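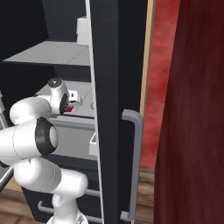 Histness, December

Dear Baltasar Pacheco,

Thank you for your patience with this report, and for the kind note you sent with the last payment. You asked us to tell you plainly how the planning software is coming along, in words your board can follow, so I have tried to keep the jargon out and will probably end up writing too much as a result. Please feel free to pass along whatever parts are useful.

Most of this period went into the refrigerator tasks. We chose them because reaching between shelves is hard on a planner: the arm has to get its hand in over a shelf, with another shelf overhead and the open door standing close by, and still leave itself a way back out. Everything so far has been done in simulation, as we agreed in the proposal. The small red object on the middle shelf is the target in the pick task, and the gripper has to come in low over the shelf to get to it without brushing anything on the way (the door has been our great teacher in this respect!).

The planner, which we have been calling Trornus, used to treat the reach and the retreat as two separate problems. It would find a lovely path in, close the fingers, and then discover that the elbow had no comfortable way to come back past the door. We rewrote that part in the fall. Trornus now plans both halves together before the arm moves at all, and it throws out any approach that has no matching exit. This costs us some thinking time, and a plan that used to come back in 2 seconds now takes 9 on the harder layouts. I would like to bring that down, but I would not trade the new behavior for the old speed.

We ran 1,933 simulated trials with the new version, changing the shelf contents and the door angle between runs. I am still sorting the failures by cause and don't want to give you a success rate until that is finished. What I can say is that contact with the door has dropped off sharply, and that the largest pile of remaining failures comes from perception. When the fingers get close to a small object they hide a good part of it, and our pose estimate starts to drift at exactly the moment we need it most. Jolham, our tracking module, now holds on to the last confident estimate and widens its uncertainty as the view gets worse, so that the controller slows down instead of chasing a bad number. It is a modest change and I am fonder of it than I probably should be.

The tooling has improved too, though it makes for less exciting reading. Any failed run can now be replayed from its log with a different planner setting, and we can step through it side by side with the first attempt. Before this we were rerunning whole batches to look at one bad grasp. The old logs from the Phuthong workstation have been converted to the same format, apart from one early batch with damaged timestamps, and I have decided to let those go.

We are behind on one item. The drawer task was due in this period and has only been started. The lower drawer has a long bar handle, which is easy enough to grasp, but pulling it calls for force control that we have not tuned properly, and I moved those hours over to the retreat problem. I should have written to you when I made that decision. The work is now set for the coming period, and it does not change the total budget.

Next on the list are the drawer controller, faster planning on crowded shelves, and a fixed set of 10 refrigerator layouts that we will use for every later comparison. I will send the failure breakdown separately as soon as it is ready. If you would like to watch some replays together, Wednesday afternoons are good for us, and I would be very glad to walk you through them.

With warm thanks from all of us at the Histness lab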